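Garment notebook, October, entry 6

Started after lunch. Woo-jin wants the folding sheet for the Mellance order settled by the end of the month, and I said I'd go through his method properly before agreeing to any of it. I have my doubts. The instructions came from the Pliler handbook, and whoever wrote that had a stack of new shirts straight out of the packet. Ours have been through the wash more times than I'd like to guess.

The claim is that if you flatten a T-shirt well enough at the start, the fold looks after itself. Two side folds, one up from the hem, done. Aníbal believes it. I have watched him do it and his come out square, but he also smooths the thing with his forearm between every step, and that isn't written down anywhere. If the forearm matters it should be in the method. If it doesn't, he can stop doing it.

Used the black-covered table again. I argued for the plain white one, and was told the dark covering shows up the edges of pale fabric better. Fair enough for the lavender shirt. I'd like to see how it does with navy before we call it an improvement. 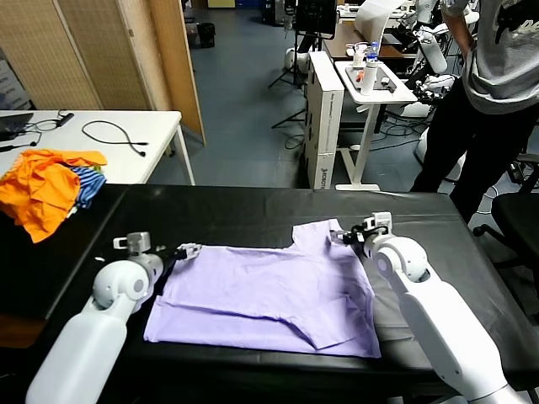

Photo: A. Leitão, Fonseca workroom

The lavender one is what I mean by "flattened". Both top corners are held and there is still a crease going slantwise across the lower half, and the hem has folded itself over unevenly at the right. Pulling on the shoulders does nothing for the bottom of a shirt. Woo-jin says the crease will vanish in the fold. A crease folded in half is two creases, as far as I can see, and I've written that in the margin of his copy.

The sleeve is the other trouble. It folds over at the right-hand corner, so whoever takes hold there has sleeve as well as shoulder. The handbook says "grasp at the shoulder seam" as if the seam always sat on top waiting for you. I want that line changed to say the sleeve gets pulled clear first.

Then the pile. We keep putting the unfolded clothes on the same table as the one being worked on, and I keep saying it's a bad habit. The orange thing is hanging over the side and the blue-and-white stripe is half under it, so taking one means disturbing the other. Aníbal says a heap is realistic. I don't dispute that. I'd still put it in a basket, off the table, and get the width back.

Steam: Drarnska sent a leaflet saying their spray takes out 100 per cent of creases. No mention of what cloth, or how long anyone waited. Filed under batch 2839 with the other leaflets. Not ordering any until they send a sample.

To do

Write the forearm step in, then try it with and without.
Hem first, shoulders second, on the same shirt. Woo-jin thinks this is backwards. Maybe.
Dark shirts on the dark table.
Ask Aníbal where the big basket went.

Stopped at almost 6. Method not signed off.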